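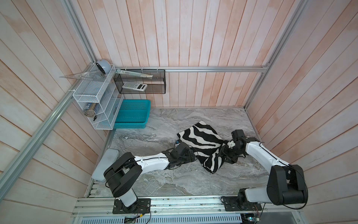 The two arms of the Nivimier bench with the zebra-striped cloth

Tagged: Automation / Home and shared workshops

The Nivimier bench is a two-armed robot workspace built by members of Beturby, a shared workshop on Kennedy Street. It was begun one November as a machine for folding cloth, a job most of its builders had until then avoided doing by hand. It is known in the workshop as "the booth", and on bad days by other names.

Construction

The frame is aluminium extrusion, chosen after a long argument in which timber came a poor second. Pale planked walls close off three sides, and the floor has a grey marble pattern that members have called both elegant and "a bit hotel lobby". Both arms are bolted to a rail along the front, each on its own black base plate. The wiring sits low down by the bases, where it is easy to reach and easy to catch with a sleeve.

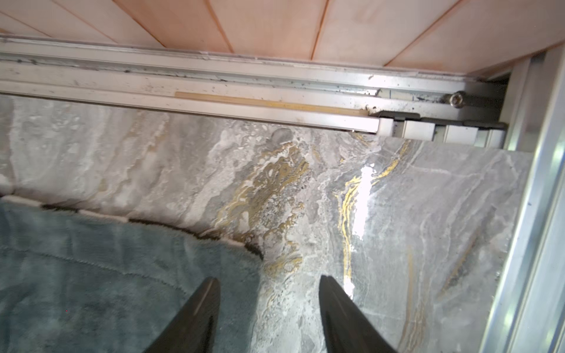
Each arm also carries its own small camera close to the gripper. The builders first hoped that a single fixed view would do, and spent 17 evenings finding out otherwise. An arm reaching for a cloth tends to block the fixed camera at the very moment the view matters. The wrist cameras have the opposite fault – they see a great deal of very little.

Software

The bench runs on Draltero, a set of control scripts written by members and kept in a shared folder. Draltero began as 100 lines and has since passed 1000, of which a fair share are comments apologising for other lines. It stores the views from all the cameras together, so that a failed fold can be gone over later from every angle, in company if need be.
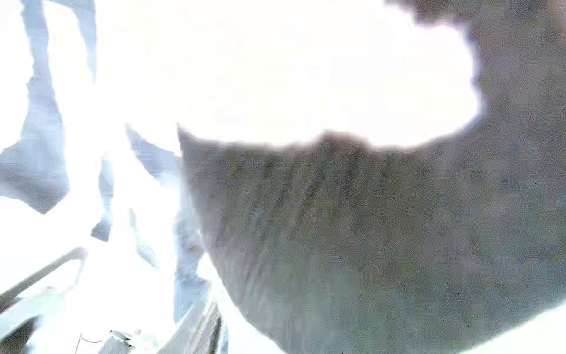 Exposure has been a sore point from the start. Close to cloth, a wrist camera may lose most of its picture to glare, and early versions of Draltero took bright patches for fabric and tried to plan accordingly. The present version throws out the worst views and waits for a better one. This has made the bench slower and a good deal less confident.

Use

Sessions are held on Wednesday evenings. The usual task is to take a crumpled cloth, find its corners and fold it in half. Striped cloth is preferred by those who have to watch, as a crease shows up in the pattern. Whether the stripes help the software is disputed, and the page on the subject in the workshop's own handbook has been locked.

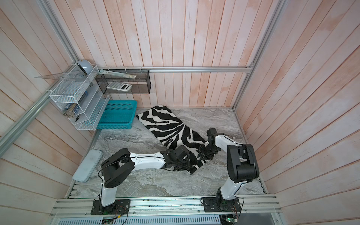 Both grippers at the cloth, with the mesh storage behind

Stationery and baskets are kept at the back of the booth. A proposal to move them somewhere sensible was passed, minuted and left at that.

Reception

The workshop newsletter called the bench "our most patient member". A reader's letter in the following issue pointed out that the money could have bought an ironing board and left 900 pounds over for biscuits. The builders replied that the grippers could probably be taught to hold an iron, and the insurance was looked at again soon afterwards. Plans for a second bench, meant for socks, remain at the drawing stage.

Filed under: Robotics, Workshop projects, Household tasks

17 shares · 9 comments

We use cookies to remember your reading settings. Accept | Manage choices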